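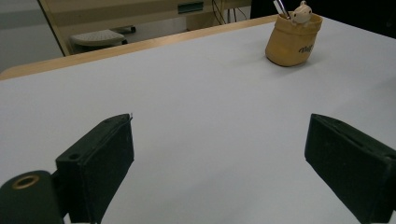 Wide jaws, cheap pads: a morning with the grippers at Fasley

Bożena Kaczorowski has until October to pick a gripper and she would like to stop talking about it. She talks about it for an hour and a half anyway.

Small workshop, upstairs, white table with a wood edge. She runs the handling tests at Fasley, a firm that packs desk stationery and small gifts for other people's shops. Three candidates so far. The Cumilley two-finger, the Dalsgaard, and a hand-held thing her own team put together with dark blocky fingers and a brass ring in the mount. The last one isn't going on an arm. It's for collecting examples by hand, with a camera looking down between the fingers.

"People want to see the arm," she says. "Fine. But I learn more in ten minutes holding the thing. You feel where it slips."

What does she test on? Soft stuff, mostly. The pot on the far side of the table is a favourite, tan fabric, slouchy, rolled rim, a little animal head peeking over the top and thin metal things sticking out of it. She calls it the sulky one.

"A box is easy. Any of them can do a box. The pot gives way, so you close, it folds, you close a bit more, and now you've got a fistful of cloth and the tools have tipped over. The Cumilley does that a lot. It's strong and it's got no manners."

And the Dalsgaard? Long pause.

"Better. Slower. The fingertips are lovely, really lovely, but they don't open far enough for the pot unless you come in from the rim. Then you hit the little head."

So opening width matters more than force. She nods, then takes it back. For the stationery jobs, yes. For the heavier gift sets she'd want the force too, and a controller that doesn't sulk. That's two sulks in one interview, I point out. She's already off on controllers.

They have tried two. One came with the Cumilley and she won't use it again if she can help it. The other is from Jamadari and she likes it, mainly for the stop button and the logs. "I can read what it did. With the first one I got a red light and a number, and the number wasn't in the manual. I rang them. They sent me the same manual."

Figures, then, as she had them on a sheet. The target is 2,000 logged grasps on each gripper. The Cumilley has had 1,492. The Dalsgaard is at 500 and has been stuck there while they wait for a spare finger. The hand-held has done 358, all hers or her colleague's, and she reckons those are the most useful of the lot.

Why, if it's never going in production?

"Because a person goes round the problem. I come at the pot from low down, I turn my wrist, I don't think about it. Then you watch the recording back and there's the approach, and you can try it on the arm. We'd never of written that approach down."

The camera was its own argument. She wanted it close, her colleague wanted it higher up. Close won, but only after they'd swapped to a wider lens, so both fingers stay in view with the jaws right open. White table helps, she says. Dark fingers on white, you always know where the tips are. Dark on dark is a pain, the edges just go. The next surface to try is a black rubber mat, same as the packing line uses, and she is not looking forward to it.

Finger pads next. Rubber grips well and drags the cloth. Smooth plastic lets go of the metal tools. She has a bag of samples under the bench and gets them out, one after another, squashing each between finger and thumb. A grey one gets a second squash. "This. Maybe this. Ask me in a month."

Cost? She won't give me prices, quotes are still open. The Dalsgaard is dearer, she will say that much, and teh spare parts take too long to come.

If she had to choose today?

"Dalsgaard fingers, Cumilley opening, Jamadari box. Which you can't buy." She laughs. "So, Dalsgaard, if they send me the finger."

Interview 11/08/2024. Fasley will run the black mat tests next, with the hand-held first and the two arm grippers after.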